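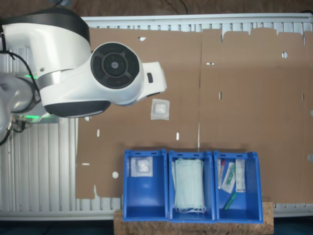
4.2 Flattened boxes as a work surface

Opened-out cartons are often praised in the sorting literature as a free and forgiving tabletop. We are not convinced. At Tratdale, a flattened box was laid over the bench so that small parts would not slide, and the claim was that it would last the season. Of the 98 sheets we followed from January on, 70 had been thrown out before the end of the trial, most of them because the old fold had started to lift. A crease that looks faint on the first day can still tip a shallow bin.

The holes are a second problem. Cartons of this type come with round openings and narrow slots already cut in them, and anything thinner than the slot can drop through or catch on its edge. Divau recommends taping them over. We tried this on 5 sheets and found that the tape came up at the corners within 2 shifts. Figure 3 shows a sheet with its slits and round holes left open, the flaps along the top edge uneven.

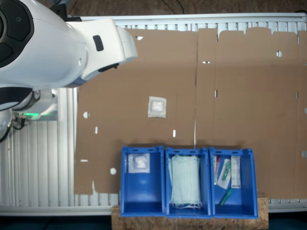

Figure 3. Flattened carton used as a bench cover, holes untaped.

Srour objected, on reading a draft of this section, that a cover meant to be thrown away should not be judged by how long it lasts, and that the fair comparison is the cost of a rubber mat over the same period. We accept the point about cost. It does not answer the one about lost parts, and the Gurkley figures, which are often cited in favor of cardboard, did not record them.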